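Subject: Re: Pellident brochure, fold-out spread
Date: December 26, 2018

> The printer wants final files for the Pellident brochure in January.
> Is the fold-out still 24 inches wide when open? And do we use the
> old Ciletti logo or the redrawn one on the back panel?

Yes, 24 inches open, with the bleed added on top. Use the redrawn logo. The old one has a hairline in it that fills in on uncoated stock.

Changes since the last proof:

1. The map of the Brirnia sites is now a line drawing in one color. The site labels went up a point size.

2. The caption on the inside left panel should read 1,252 units. The proof had 1,225.

3. Office page: the picture goes in at column width, no border.
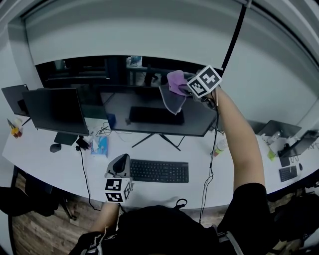
4. The Mohammadi folder is a separate job, number 661. Please keep its files out of the brochure directory.

I still need the paper sample for the cover before I can set the fold marks. If the heavier stock is chosen, the inside panel has to be trimmed a little narrower, and I will send a new template.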